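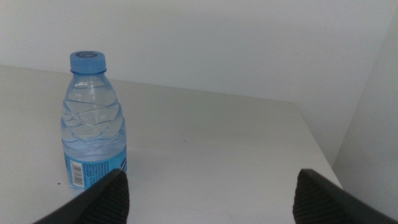
Start the budget with the fingers. When the packing shop in Clistcombe began planning its first robot cell, everyone wanted to talk about arms (who wouldn't?), and the grippers got a single line at the bottom of the sheet. By July that line had grown into a page of its own, and it was the most fun page in the plan!

A small water bottle is a wonderful test piece for a buyer. It's clear, it's light, and the thin walls give when you squeeze them. Ask every supplier to pick one up, full and then half full, and watch what happens to your shortlist.

The shop compared two packages. Uvard quoted $3,779 for a two-finger gripper with a wrist camera, cables included. Mogensen came in lower but charged $272 for each spare set of finger pads, and the planners expected to go through plenty of them. Over two years the gap nearly closed.

Then there's the stuff around the robot. Plain white panels and even lighting cost $500, money very well spent when a camera has to find clear plastic. Set aside 40 hours of staff time for trials, too, and put a wage against every one of them.

The order went to Uvard, with the arm itself leased from Laltura so it can be swapped for a longer one. The second cell is already penciled in, right beside the label printer.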